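Wanted: bin picking cell operators / safe practice reviewers (part time, paid)

Zurkeck Handling Lab, Lilmont site. Six openings. Start in June, sooner if you're ready.

Short version - we are writing a good practice guide for small bin picking cells and need people who will work with the draft rules every day and tell us where they fall down. Not a desk job. You'll be at the bench most of the shift, resetting bins, running picks, filling in the log.

Who we're looking for

People who have been near an industrial arm before. Tech school, shop floor, lab, warehouse, all fine. No degree needed. You should be able to read a risk assessment without falling asleep and write a clear sentence about what went wrong. Steady hands. OK with repetitive work. OK with being told to stop, and with telling other people to stop (including whoever wrote the rule).

We also want two people with no robot background at all for the reviewer side. Rules get read by new hires too. If you've worked in food service, printing, a hospital supply room - please apply.

What the work is

Mostly small mixed items, two bins side by side, one arm over them. Operators run set pick series, 37 attempts per series, then clear and log. Reviewers sit alongside with the checklist and mark every step that was skipped, done out of order, or just plain confusing. Then swap.
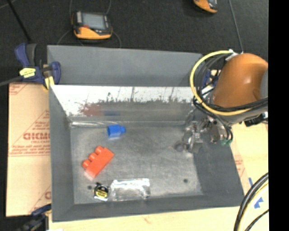
Bin picking work, mixed small items. Toy blocks, tape measure, clear plastic packaging.

Clear packaging and shiny walls are their own chapter in the guide, so expect a lot of both. Glare notes go in the log every time, even if the pick was good.

House rules you'll be held to from day one

No hands in either bin unless the arm is stopped and you have the controller with you. Not on the bench. Not with a coworker across the room. With you.

Check clamps before each series. Bin moves, series is void, start over.

Hoses and cables get looked at through the full reach of the arm at slow speed, start of shift and after any change of tooling. Anything that rubs or snags gets written up before the next run.

Controller cables stay off the walking path.

One person calls the start. Out loud. The other person answers. No answer, no start.

Tape marks on the bench are not decoration, don't peel them. If one is coming up, replace it in the same spot and initial the log.

Near misses are reported same shift. No one has lost hours over a report here and that wont change.

The current draft has 71 checks in it. We think that's too many. Part of your job is to help us find out which ones people really use and which ones get ticked without looking.

Hours and pay

Four hour shifts, mornings 8 to 12 or afternoons 1 to 5. Three shifts a week minimum. One Saturday a month for the full group walkthrough, paid at the higher rate. Training is paid, two days, both required, no exceptions even if you've done this before. Rates are on the application form, same for operators and reviewers.

The Vutley site may open a second cell in the fall. If it does, people already on the roster get first pick of shifts. No promises yet.

Getting here

Lilmont site is behind the Tapley building, use the side gate. Parking is free but tight. Bus stops at the corner. Closed toe shoes, hair tied back, no lanyards, no loose sleeves, no rings at the bench. We supply glasses.

The work area is on one level and the bench height can be changed. Tell us what you need and we'll set it up before your first shift.

How to apply

Send one page. Not a resume unless you have one handy. Tell us:

- what you've worked with, machines or otherwise
- one rule at a past job that made no sense, and what people did insted
- which shifts you can do
- operator, reviewer, or either

Put reference 3213 in the subject line or it will get lost, our inbox is a mess. Paper copies can go in the box at the Tapley front desk, same reference on the envelope.

We read everything. Replies within two weeks. Short list gets a one hour visit, including a walk around the cell and a practice run with the checklist. Visit is paid too.

Last round we had roughly 100 applications so please don't wait. Listing comes down when the spots are filled.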